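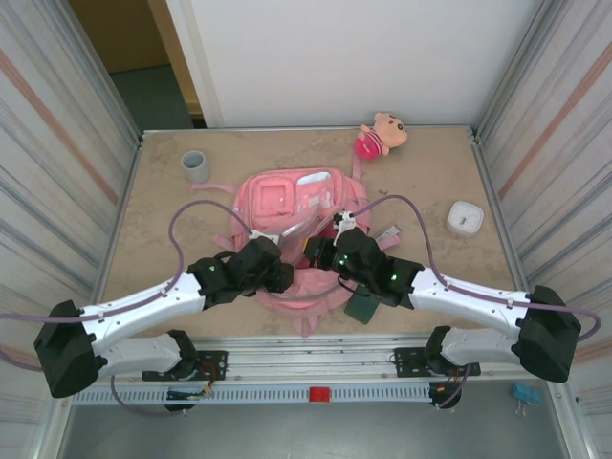 misaki_uchida
OK so we leave for grandma's in the morning and my daughter wants to carry her own bag this time. It's the pink one with the little see-through window. The doll in the striped shirt is going, that's not up for debate (I tried, I lost). She also wants the clock and the gray cup. And then there's my book, which doesn't fit in my own carry-on because that's full of gifts. Can I sneak it into hers or is that mean? She's 7.

Minoru Murakami
Not mean, but put it flat against the back panel, before anything else. Doll last. If you put the doll in first she'll want it out at the gate and then the whole bag is on the floor.

eketti_fan
I'd leave the book home. Kids' straps are skinny and she'll be handing that bag to you after one escalator anyway. Which book is it? If it's a thin paperback, forget I spoke.

misaki_uchida
It's the family letters of Zeng Guofan, my dad asked me to bring it back to him. Not huge but not a comic book either.

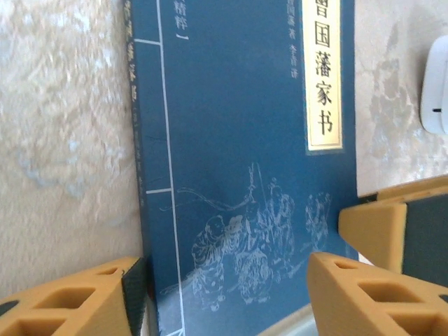
曾国藩家书, the one going back to Grandpa

I love the cover, by the way, the people in robes drawn in pale lines down at the bottom. I'd be sick if it came out bent.

Haruto Kudo
Pillowcase! Slide the book in a pillowcase, fold the rest over, done. I've moved all my old paperbacks that way (two apartments so far) and the corners came through great. Also I disagree with Minoru about the doll. Doll next to the book, so nothing hard rubs on the cover. The clock is what I'd worry about.

Minoru Murakami
Doll next to the book means the doll comes out first and the book goes with it. I've got 2 kids and I've seen it happen at security. Put the clock inside the cup if it fits, wrap the pair in a T-shirt, and put that at the bottom.

misaki_uchida
The clock is square so I don't think it goes in the cup. I could wrap them separately, I guess. I keep going back and forth on which way the title should face, as if that matters lol
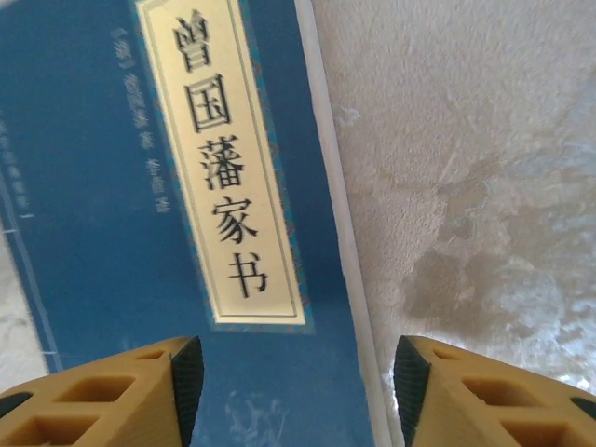 Kimie Fukuda: Title toward her back, always. The front pocket is where the snacks and markers end up, and you don't want a cap coming off against that nice label. My vote is book in, cup out. Grandma has cups.

eketti_fan
Seconding cup out. Still say the book should ride with the adult.

misaki_uchida
The cup has been vetoed and un-vetoed twice since dinner. I'm going with book in a pillowcase, title in, doll on top so she can grab it. Gifts may have to shuffle if she complains about the weight. Thanks you guys!!

3 Comments

Yoshinori Ikeda 8/25/18
We used to tuck a copy of our address in with the doll. Came back to us from a train once.

tavotus11
Wish I'd read this in April, I packed a snow globe in a kid's bag and you can guess the rest.

Haruto Kudo
Did the cup make it??

Contact us | © Prorkis Family Boards | Back to top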